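The Case for the Dull Layer

1 Jun 2024

Every few weeks somebody sends me a job posting for a "robot learning wizard" and asks whether they should apply. I tell them sure, go ahead, and also find out who owns the clock sync over there. If the answer is a blank look, they will own the clock sync by August.

I write software for suturing robots. More exactly, I write the software that sits between the clever software and the motors, and my claim is that this middle part decides more than it gets credit for. The planner proposes a nice arc for the needle. The perception model proposes a place for the needle to be. Then somebody's transform tree, written in a hurry and never looked at again, decides what both of those words mean.

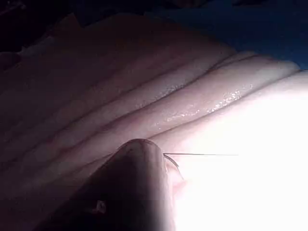 We had a two-millimeter error in May that ate most of the month. Two millimeters is nothing if you are stacking boxes. If you are placing a stitch, it is the whole job. The perception people retrained. The control people retuned. Everyone was very polite in meetings. The culprit was a hand-eye calibration file that one launch script loaded and another launch script quietly didn't, falling back to a default that was almost right. Almost right is the worst kind of default. I would have paid good money for it to be upside down.

Our stack is called Nitwood, for reasons lost to time, and the planner on top of it is Praseo. Praseo is good work. It gets the slides and it deserves them. But Praseo has 56 tunable parameters, and when I went through the config I found that a fair number of them existed to make up for things going wrong underneath. One was a "settling margin" that turned out to be a delay in the camera driver wearing a nice hat. We fixed the driver, set the margin to zero, and lost a parameter. I have rarely been happier at work, which may say something about me.

The thread is what breaks people's faith in clean layers. A needle is rigid and has manners. Thread goes slack, loops back on itself, crosses its own path and goes the same color as the shadow it is lying in. The tracker loses it and picks up a cut tail that was left over from the stitch before. As far as the tracker is concerned, it is having a great day. Confidence is high. The planner is delighted to have a thread again and makes plans for it.

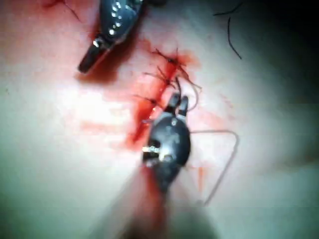 You can throw a bigger model at this, and we did, and it helped. What helped more was a rule that a strand can't jump from one side of the pad to the other between two frames, plus the nerve to let the tracker say "I don't know." Getting that last one through the interfaces took longer than the training run. Every message type in the system assumed there would be a number in the box. Skorex, our state machine, had no state for being unsure. It had "ready" and "fault," like a car with a gas pedal and an ejector seat.

So we added a third state, in which the arm holds still and looks again. People complained that it made the demo slow. It did. It also meant the arm stopped reaching for garbage with such poise.

My other hobbyhorse is logs. Bug 2173 sat open through two releases on the grounds that it could not be reproduced. It could be reproduced fine once we recorded the commands and the images against the same clock, a thing I had been asking for in a tone I now regret. Fairclough, our replay tool, is ugly and has one button that does nothing. I would still save it first in a fire.

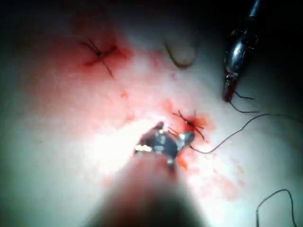
What I Would Fund Instead

Give me one engineer for a year who does nothing but timing, frames and replay. No new model, no new gripper. Let that person delete things. Let them put a check at startup that refuses to move the arm when the calibration file is missing, and let them ignore the complaints on the first morning.

I know how this sounds next to a proposal with the word "foundation" in it. I have sat through the budget meeting. My slide had a diagram of a timestamp on it, and I could feel the room leave. We got half an engineer, shared with the people who run the build server.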